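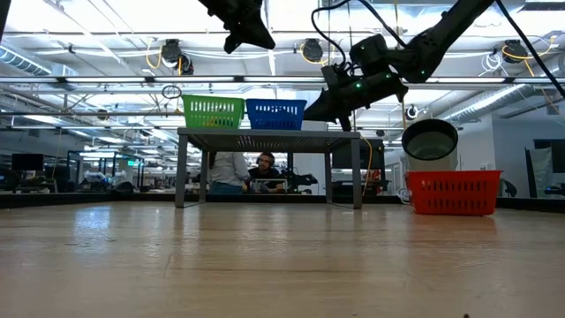 4.2 Speed limits near people

Most of the written guidance I started from treats the robot's workspace as something with a fence round it and a gate you have to open. Ours has never looked like that, and I suspect few university labs do. In Figure 3 you can see two people in the room beyond the tabletop, one of them seated with a headset on, while an arm points down towards the blue basket. Does a person at a desk count as being in the robot's space? The Prasness code of practice, our starting point, only talks about people "in attendance", and when I asked colleagues what they took that to mean I got some wonderfully different answers. So I wrote our own wording. Anyone who could touch the table by leaning or taking a single step is in attendance, and the arms run at the reduced speed. Everybody else is a bystander, and the full speed is allowed provided the operator has a clear view of the whole tabletop – a screen showing the tabletop doesn't count as a clear view.

The reduced limit is 200 mm per second at the gripper. I tried being cleverer about it early on, with a separate figure for each arm and each kind of task, and people simply forgot which one applied (so did I, more than once!). One number on the wall has worked far better. I kept the log from March onwards, and of the 1,611 runs in it, 19 were stopped by hand with someone in attendance. I count those as the rule doing its job.

4.3 What may be left on the table

I'd assumed this would be the easy bit. The Virar checklist asks for "a tidy work area" before each run, and that's fine for a bench with one part and one fixture, but it makes no sense when clutter is the task. Take the table in Figure 4, with its rubber bands, yellow boxes and baskets. A band lying flat is no trouble to anybody. A long one caught between two gripper fingers can stretch and then let go, and eye level for a seated operator is not far above the table. Our rule therefore asks what an object might do once it's gripped, and says very little about how neatly it's been put down. Stretchy items need eye protection for everyone in attendance, and the operator opens the gripper fully before anyone reaches in to free one by hand. Rigid items such as boxes only need the ordinary check that they're clear of the table edge.

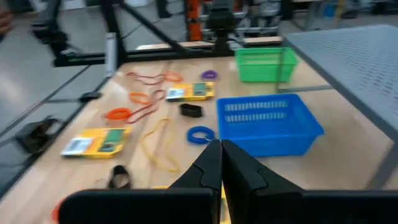 4.4 Who may restart after a stop

The Broltik handbook lets any trained person restart. I've narrowed that to whoever pressed stop, or the operator once the two have spoken, and the log has to say which of them it was. If the person who pressed it has gone home, the arms stay off until 14 minutes of slow checks have been done with no objects on the table.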